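Part-Time Kitchen Utensil Sorter and Packer, Prutar Kitchen Goods

Job reference: 3372
Hours: part-time, 3 shifts a week
Start: March
Reports to: packing room lead

Prutar Kitchen Goods sells new and secondhand utensils to home cooks, rental houses and small cafes. We are looking for one person to join the packing room. The work is sorting, checking, cleaning and packing hand tools for the kitchen: spoons, ladles, spatulas, whisks, peelers and similar pieces. Many of them have a metal shaft and a wooden handle, and those take the most care.

What the job involves

Utensils come to us in mixed lots. You will empty each lot onto the sorting table and separate it by type and by handle material. Every piece is then picked up and looked over. Wooden handles are checked for splits, rough spots and stains, and the joint between handle and shaft is checked for movement. Bowls and blades are checked for dents and rust. Pieces that pass go on to be cleaned. Pieces that need work go in the repair bin with a tag saying what is wrong. The rest are recycled.
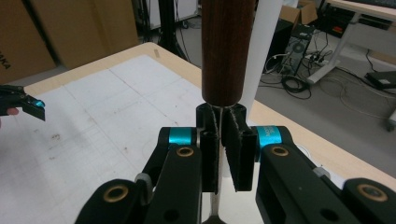
Wooden handles are washed by hand and never left to soak. After drying they get a thin coat of food-safe oil and rest overnight before they are packed. All-metal pieces go through the dishwasher and are wiped before they go on the shelf.

Packing is done by set. Our Ulis set has 8 pieces and the Grolano set has 3. Each piece is wrapped in paper, laid in the box in the order shown on the packing sheet, and signed off. Single items are packed in sleeves. You will also keep the shelves stocked with boxes, paper and labels, and sweep the room at the end of the shift.

What we need from you

You should be comfortable standing for most of a shift and lifting boxes of up to 30 pounds. You need good eyesight for close work, with glasses if you wear them, and steady hands. You must be able to read a packing sheet in English and fill in a short tally at the end of the day. Experience in a kitchen, a thrift store or a warehouse is useful but not required. We train everyone on our own checks during the first three shifts, and training is paid.

Please note that we handle dish soap, mineral oil and cardboard dust daily. Gloves and aprons are provided. Tell us when you apply if you have a skin allergy, so we can talk about what would work.

Hours and pay

Two of the shifts are on weekdays and the third is on Sunday. All shifts run from 8 a.m. to 2 p.m. with a paid 20-minute break. Pay is hourly and will be confirmed before the interview. Staff may buy utensils at cost. There is free parking behind the building, and the bus stops across the street.

How to apply

Send a resume or a short letter to the Prutar office, marked with the job reference. A list of past jobs with dates is fine. Include the name and phone number of one person who has worked with you. You can also pick up a paper form at the front counter of Chowdhury Housewares, our retail partner, and leave it there when it is filled in.

Interviews take place in the packing room and last half an hour. You will be asked to sort a small tray of utensils as part of the interview. Wear closed shoes.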